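Drawer (furniture)

A drawer is an open-topped box that slides in and out of a piece of furniture, usually on a horizontal track. Found in desks, dressers, kitchen cabinets, nightstands, file cabinets, tool chests. The word comes from the verb "draw", in the old sense of pull. A chest of drawers is a case with little else in it.

Parts

Front, two sides, back, bottom. The front is the part seen when closed and is often a separate panel screwed onto the box (a "false front"). Bottom panel normally sits in a groove cut in the sides. Handle or knob goes on the front, though some modern drawers have none and open with a push latch or a finger groove along the top edge.

Fronts come in three main fits:

Inset. Sits flush inside the case. Needs an even gap all the way round, hard to get right.
Overlay. Covers the edge of the case. Most common in factory kitchens.
Lipped. Half and half, with a step cut in the back of the front.

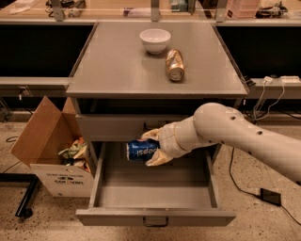 Gray cabinet with the lower drawer open and the upper one closed.

History

Sliding boxes are old, but the drawer as a regular furniture part spread in Europe in the late Middle Ages and after. Early chests opened from the top, so anything at the bottom meant unpacking the lot. One fix was a single drawer under the chest. More drawers got added over time untill the lid was dropped completely. Dovetail joints at the front corners became usual in better work, as they resist the pull on the handle.

Early drawers often ran on side grooves that fitted over strips nailed in the case. Later the box mostly ran on its bottom edges, over flat wooden runners. Both wear down. Candle wax on the runner is the old cure for sticking and still works.

Slides

Metal slides took over in the twentieth century. Side-mount types use ball bearings or small rollers; undermount types are hidden below the box. Three-quarter extension leaves the back part inside the case. Full extension brings the whole box out. Over-travel goes a bit further, handy under a deep countertop.

Soft-close slides have a damper that catches the drawer in the last part of its travel. The Grustar 997, a side-mount slide sold in pairs, comes in lengths from 8 to 18 inches and is a common replacement in older office units. Purkness makes a heavier one for tool storage, with a lock-out lever so the drawer stays put when open.

Stability

An open drawer moves weight forward, and a case can tip if several are out at once. File cabinets often have an interlock, only one drawer opens at a time. Home dressers should be anchored to the wall, especially where small children might climb. Heavy things go in the bottom drawer.

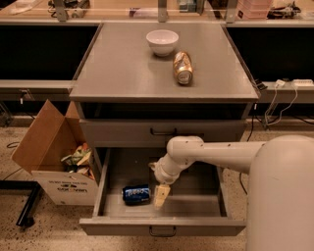
Regional forms

The Stodthorpe chest has two short drawers over three long ones, the lowest deeper than the rest. Stodthorpe shops built them up to 44 inches wide, usually in pine, painted. The Hồ cabinet is a tall narrow case of small square drawers, made for dried herbs and later for buttons and thread. Labels were pasted on the fronts and many surviving ones have been relabeled several times, which makes dating them difficult.

Care

Sticking drawers are usually swollen from damp, worn, or just overfull. Empty it first. Wax wooden runners, wipe metal ones clean and check for loose screws. A sagging bottom can be turned over or replaced, if its not glued in.

See also: Cabinet, Chest, Dovetail joint, Dresser, File cabinet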